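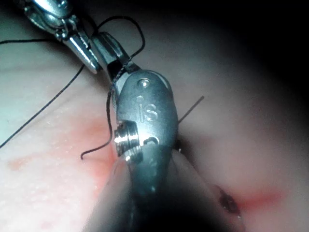
Search this blog Go

Last updated Tue 20 August

I promised my sister I would write down how I look after the instruments on our suturing robot, mostly so she'll stop asking me over dinner, and it has taken me since December to sit down and do it. So get a cup of something!

The part I fuss over most is the needle driver, and really just the last inch of it, the jaws and the little wrist behind them. A curved needle is slippery company. If the jaws have worn even slightly, the needle rolls when you push, and the person at the console starts blaming their own hands (I certainly did, for weeks).

I start with the pivot screw. I look at it under the bench magnifier, turning the tool slowly, and I check that the ridges are clean, with no fuzz or bits of thread wound into them. Suture loves to get in behind the jaws and wrap itself around the wrist joint, especially when you've been tying knots with a long tail. Never yank it! Open the jaws, back the wrist off until it's straight, and ease the loop out with plastic tweezers. I learned that from Ajith Salian, who set up our cell and has far more patience than I do.

After that comes the soft brush and a rinse, then drying, then one drop of oil at the joint. I run the wrist through its whole range 15 times and listen. A dry joint has a faint tick to it, which I can hear if the fan is off.

Then the cables. We log every session in a notebook I call Plarniver (long story, involving a cat), and the driver we retired this spring had 147 entries next to it. By the end it was lagging a hair on the left roll. Re-homing it helped for six sessions and then the lag came back, so into the drawer it went.

I still need to write up how we set the grip force, but my tea is cold and the brush needs rinsing.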